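住客通讯·宿舍与客房栏目

客房整理:床面、枕头和床头读物

Zustcombe客房这个月换季。薄被收起来,换成稍厚的浅灰色那一批,床头的旧册子也一并清点。Melati Mandagi负责排表,Iestyn Price负责布草,有问题先找他们两位。

这次换季共涉及28间房,每间2人一组,先撤后铺。撤下来的床品按房号装袋,袋口写清房号和日期,不写的一律退回。上次四月换季时有几袋没有标记,Iestyn花了半天才对上,这回请各组在离开房间之前就写好。

开始之前,先把床上的零碎东西归拢。书刊常常压在枕头底下,掀床单时容易带到地上,书角就折了。
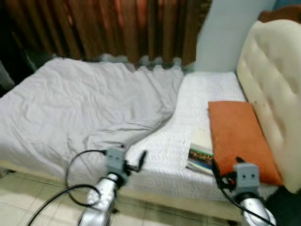 床头一侧:橙色枕头和压在枕边下的书刊。

书刊先拿出来,放到床头柜或窗台,等床铺好再放回去。住客自己的书不要翻看,也不要替人合上夹着东西的页面。客房公用的册子如果缺页、脱胶,放进走廊的纸箱,由Sibel Aydoğan统一处理。她手上还有一批可以替换的读物,每间最多领5本。

枕头照旧用橙色的,平放,靠着床头软包。有几位同事习惯把枕头立起来,照片上好看,住客躺下之前还得自己放平,所以今年统一平放。枕套有起球或者开线的,当场换掉,不要翻个面继续用。

铺灰色被子时从床尾开始,先把整条摊开,再往床头拉,枕头前面留出一段白色床面。被子垂到床侧的部分两边要差不多长,靠过道的一侧不要拖地,吸尘器经过时会卷进去。刚从袋子里取出来的被子折痕很重,抖两下再铺,剩下的褶子用手抹开就行,不必熨。

明信片、小卡片之类的散页,归到册子上面放在一起,最后再决定留在房里还是收走。
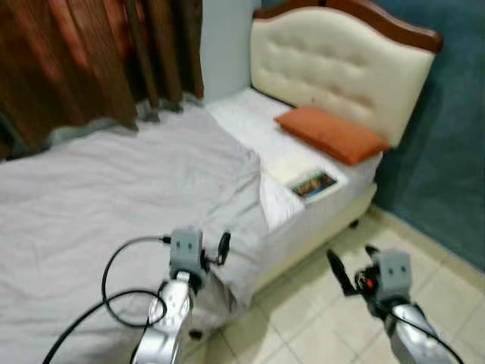

床垫和床头软包

撤床的时候顺便看一下床垫。McKinnon那批床垫用了几年,个别边角开始塌,坐在床沿能感觉到。发现塌边的,在表上记房号,不要自行掉头或翻面,床垫很沉,去年就有人因此扭了腰。床垫侧面的缝线也看一眼,有脱线的拍张照片发给Iestyn。

奶白色的床头软包最不耐脏。头油、护手霜、圆珠笔印都会留在上面,拉扣的凹处还容易积灰。清洁时先用软毛刷把凹处扫一遍,再用拧干的白布蘸稀释的中性清洁剂,由外往里擦。不要用酒精,也不要用带颜色的抹布。
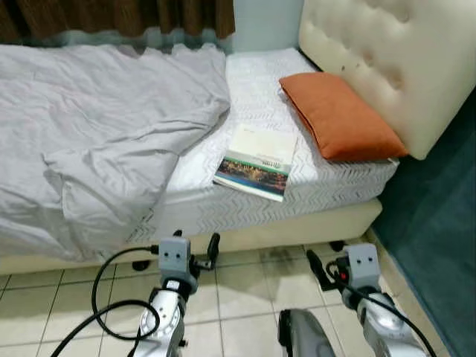
擦过一遍还留着小黑点的,不要反复用力搓,表层磨花以后更难处理。把房号报给Caradog Bevan,他会带专用的清洁膏过来试。试过仍然去不掉的先记下来,等年底和其他维修一起报。

窗帘这次不拆洗,只吸尘。棕色窗帘看不太出灰,下摆靠近床的那一截最容易积,吸的时候用窄口吸头,从上往下走一遍。帘钩有掉的,到布草间领,不用登记。

床底也要看。床脚周围是落东西最多的地方,耳机、发圈、充电线都捡到过。捡到的物品装进小信封,写上房号,交到前台。

另外,Junadham送来的新布草袋已经到了,一共500个,放在布草间靠门的架子上。旧袋子还能用的先用旧的,破口的直接扔。

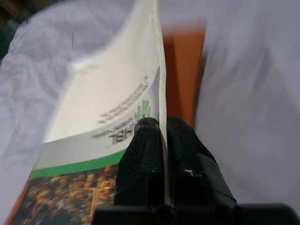
阅读时间:2分钟

关于床头的册子再补充几句。收回来的读物由Sibel逐本翻查,主要看有没有缺页、污渍和夹带的东西。夹在里面的车票、收据不少,上一轮还翻出一张没寄的明信片,后来由前台联系到了住客。翻页时捏住页边慢慢揭,薄的平装册子纸张软,抓得太靠里容易在页面上留下折印。

查过的册子分成两摞:完好的放回房间,书脊朝外;有破损的留在纸箱里。过期的宣传册不再放回。封面卷边的用重物压一晚,多数能恢复。

Marwan Mahasneh提议在每间房留一张读物清单,住客带走了哪一本也好补。这个办法先在二楼试行,效果如何下期再说。

排班表已经贴在布草间门口,要换班的请直接和Melati讲,不要只在表上划掉名字。清洁剂兑水的比例写在瓶身标签上,Clukine的那一款浓度较高,按标签减半使用。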